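Dendero Film Archive: Interim Report on the Ocampo Review Program
Date: 2024-03-07

Work covered by this report is the cataloging and republication of movie reviews from the Ocampo collection, which runs from first-run theater notices to home video columns. The collection holds 2,943 reviews. Of these, 1,168 have been transcribed, checked against the printed copy and assigned to a title record. The remainder are scanned but not transcribed.

Title matching took longer than planned. Many science fiction features were reviewed under a working title or a regional release title, and a single film may appear under three names. A alias field was added to the record in September. It has resolved most duplicates — remakes still require a manual check against the cast list.
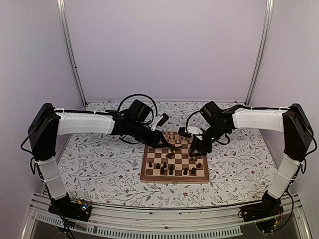 Subject tagging began with the science fiction group, 128 reviews in all. Each review receives a genre, a rating as printed, and up to five props or settings the critic discusses. The prop terms are kept narrow. A wooden chessboard with a robot arm on either side would be entered under "chess" and "robot arm," and the term "android" is held for figures with a human form. Reviewers were loose with these words, so the tag follows the film and the critic's own wording stays in the transcript.

Star ratings have been left in their original scales. Conversion to a scale of 100 was tested on the Cadura columns and dropped, as two critics used half stars and one changed scales without notice. The public page will show the printed rating only.
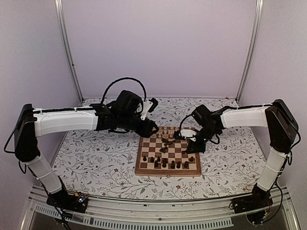 Noelia Bermúdez, commenting on the draft, asked that the converted scores be kept in the internal file, as programmers at the Roltatville screenings sort by them when choosing a double bill. The scores will be retained there and marked as derived.

Remaining work for the next period is transcription of the home video columns and rights letters for unsigned reviews. No change to the budget is requested.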